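Chapter 2
Gathering Examples

I learned more about robot learning from folding jumpers than I did from any lecture, and I went to a lot of lectures. So before we get to models, losses and all the rest (Chapter 3, be patient!), I want you to spend some time with the people who make the data.

In my first job, on a project called Clernik, we wanted a machine that could tidy clothes. Our plan was to write the rules down. Find the sleeve, lift the sleeve, lay it across. Lovely on paper, and hopeless the moment a cardigan arrived inside out. What we needed was somebody folding, over and over, with the same sort of fingers the robot would have — and a record of every movement. A person with a gripper in each hand can give you that in an ordinary bedroom, with a bed for a table.

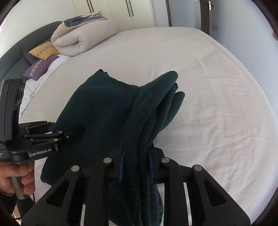

2.1 What counts as one example?

We call one complete attempt an episode. It starts before the cloth is touched and stops once the hands have let go. Everything between belongs to it, fumbles included, and I'd ask you not to trim those out. A corner that slips and gets picked up again is gold dust to a learner, which will drop plenty of corners of its own.

My first batch was 200 episodes, and I was terribly proud of it until I noticed I'd laid every garment out the same way round. The model learned my habits beautifully and knew nothing about clothes! Thick knits, thin knits, dark wool on a pale sheet, a sleeve tucked underneath: you want all of it, and you want it muddled up. 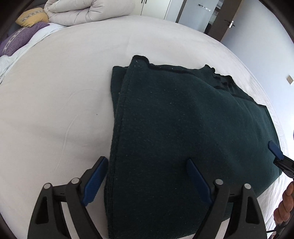
Tiina Mustonen thinks I go too far with the muddling, and told me so when she read this chapter in draft. Her view is that beginners should record one garment until their hands are steady, and only then change anything, as shaky episodes teach the model shaky folding. We've argued over it since June and I've given a little ground. Try it her way for your first day, then mine, and keep the two sets in separate folders so you can compare them in Exercise 2.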